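OK so a little thread on why our sorting arm spent Monday, January 20, 2020 switched off.

The job is called Grollov. Arm picks up a bottle or a can, puts it in a big paper cup, goes back for the next one. I've watched it so many times I see it when I close my eyes.

The fault: the gripper says "holding" when it isn't. It closes, reports a grip, swings over the cup and lets go of nothing at all. Then it logs a success!! 18 of those out of 70 picks.
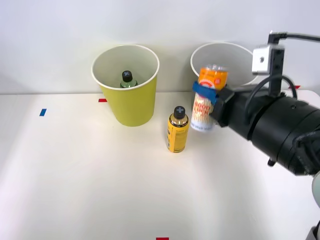
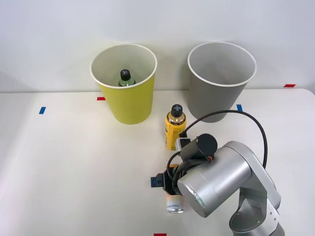 First I blamed the Risholm controller, because I always blame the Risholm controller. Swapped it for the spare. Same thing, and there went 2 hours.

Then I wiggled the cable up by the wrist while watching the grip signal and it flickered. Every single wiggle. So a bad connector, I think – it only loses contact in certain poses, and the software hangs on to the last good reading.

That second part bugs me way more than the connector. A dead signal should stop the arm, full stop. I had my hand near that table last week assuming it would.

New cable is coming from Jelby. Until the stop on lost signal is in and tested, the arm stays off and the key stays in my drawer.

If you run the same setup, go wiggle yours (power off the motors first please) and tell me what you get.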